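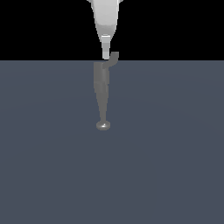 Vol. 10, p. 266

Lab visit: end effectors at Riltstead

The Ornance group spent the morning of its Riltstead visit on tool selection. Jalen Quintanilla ran the comparison in simulation: two tools, one arm model, a bare floor, 400 contact cycles each. The first was the Lindqvist jaw unit. The second was a tapered probe with a small disc at the tip – the Laltdale design.

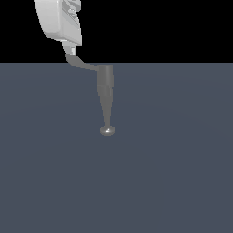
Simulated arm with the tapered, disc-tipped tool.

The probe gave almost no scatter at low approach speed. Above that, the controller gain mattered more than the tool. Wrist offset has to be entered by hand for each tool, and we lost time on a sign error there. Hardware runs are planned for August, with the same controller and a stiffer wrist mount.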